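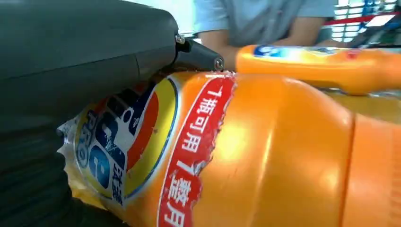

Doina Omerović wrote to me after my last piece to say that a detergent bottle is the dullest thing in any home, that she pours hers into a glass jar the minute it comes through the door, and that she can't think why anyone would want to look at a great orange jug all week when they could look at something pretty. I have been turning her letter over ever since, mostly while doing laundry, and I'm afraid I have come down on the other side.

I like the orange jug. I like it scuffed, I like it with its label coming away in a ragged edge, and I like it best lying on its side on the shelf over the washer, where my mother kept hers. You can find it half asleep. You can send a child for it, or a guest, or a husband who has never once noticed which shelf the soap lives on, and say "the orange one," and the orange one comes back. Try that with a row of matching glass jars. I did, in March, after reading one too many articles about calm and beautiful laundry rooms, and within a week I had washed a load of good towels in fabric softener and nothing else.

Color does so much of the work in a house. We know the salt by its box and the flour by its bag long before we read a word on either. When we pour everything into the same clear jar we throw all of that out, along with the measuring lines, the stain advice, and the small print about what to do if somebody swallows it. That last part is my one serious point, and I would ask Doina to consider it even if she skips the rest. A jar of blue liquid with no words on it has no business in a home where small children visit.

And some of those words are good ones! I have a soft spot for packaging that talks to you about your hands. So many packages simply sit there, sealed, and leave you to go at them with your teeth or the kitchen scissors, and then one comes along that tells you which hand to use and where to take hold. 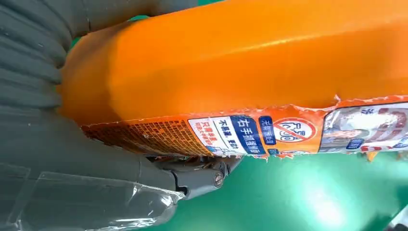 The blue characters tell you to grip and tear with the right hand.

Now, I am left-handed, and I have opinions about being told to use my right. But I would still take a bossy package over a silent one. Somebody sat down and thought about the moment of opening, and I feel a little looked after when that happens. My neighbor Stojan Ivanov says I am easily pleased, and he may be right, though this is a man who owns 4 pairs of scissors and can never lay his hands on one.

Then there is the matter of how to store the things. Most people stand their bottles up, and if you have a tall cupboard I suppose that's sensible. My shelf is low and deep, so mine have to lie down, caps tight, and over the years I have come to prefer it. A bottle on its side takes a while to get used to — it looks as if it has fallen over and been left there — but put two or three together, all facing one way, and they settle down like logs in a woodpile. Put something wipeable underneath. I use an old plastic tablecloth, cut to fit and hanging over the front by an inch or so, and when it gets sticky I take it out to the yard and hose it off.
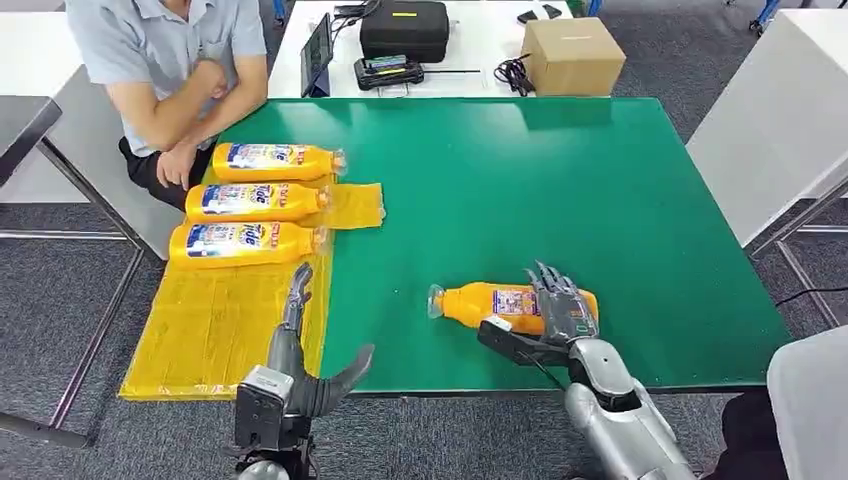
Three Tide bottles side by side on a yellow plastic sheet, caps to the right, and another orange bottle on the green tabletop.

I will grant Doina that a shelf like mine will never be called elegant. My sister has a Vindden cabinet with doors that close without a sound, and when I visit I open and shut them more than I need to. But behind those doors, I was glad to see, the soap was still in the jug it came in, drips down the side and all. She says she tried jars too. They are out in the garage now, holding nails, and she tells me they are very good for nails.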